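Projektbericht: Wie schnell wird aus einem Gerücht eine Schlagzeile?

Ich geb's zu, ich lese Klatschseiten. Jeden Morgen im Bus nach Loltport, und zwar gern! Deshalb war mein Thema für die Projektarbeit schnell klar: Ich wollte wissen, wie Promiportale über Trennungen schreiben, bevor irgendwer etwas bestätigt hat.

Was ich gemacht habe

Ich habe zwei Portale verglichen, Kukstead und Dirnadholm, und dafür 755 Überschriften in eine Tabelle getippt (mein Handgelenk lässt grüßen). Jede bekam einen Code: bestätigt, angedeutet oder frei geraten. Beim Fragezeichen am Ende habe ich lange geschwankt - "Liebes-Aus?" ist ja irgendwie beides. Am Ende landete es bei angedeutet, und ich musste zehn Seiten Tabelle noch mal durchgehen.

Was dabei rauskam

Kukstead liebt das Fragezeichen, Dirnadholm dagegen schiebt alles auf "Insider", die nie einen Namen haben. Richtig lustig wurde es bei der Serie Lorente: Da war das Hauptpaar im März getrennt, im April verlobt und im Mai wieder getrennt, alles auf derselben Seite.

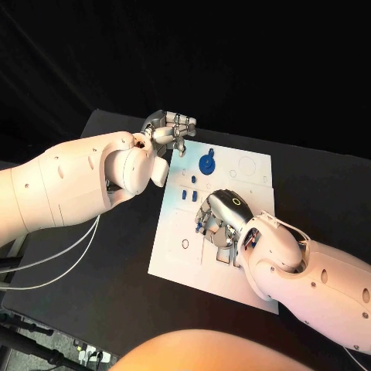

Was ich anders machen würde

Die Codes vorher testen, ganz klar. Und die Kommentare unter den Artikeln mitnehmen - da wird nämlich oft viel wilder spekuliert als im Text selbst. Die Tabelle hängt hinten dran, die Codes stehen in der ersten Spalte.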